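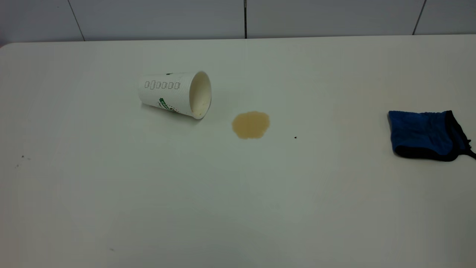

Fotini wants to know why a robot can't just wipe up a spill already. Good question!! Short answer, some sort of can. Slowly.

22 Oct 2026 | By Fotini Giannakopoulos's pen pals at Stolwood Kids
2 min read

Think about a tipped cup and a brown puddle. Easy for you. Grab the blue cloth, wipe, done. A robot has to find the puddle first. Then pick up the cloth, and cloth is tricky. Floppy! Folds a new way every time. Push too soft and the coffee-colored stuff stays. Too hard, it smears everwhere.

So robots practice. A lot. One at the Biltholm lab got up to 1,000 tries at wiping. It still missed the edges sometimes.

What about shops? Floor-scrubbing machines, yes, big flat floors are easyer. Tables with cups on them, harder. Folding shirts, getting better. Tidying your room... not yet. Sorry.

Try it: wipe a table with your eyes shut. Did you miss a bit?

35 shares | 13 comments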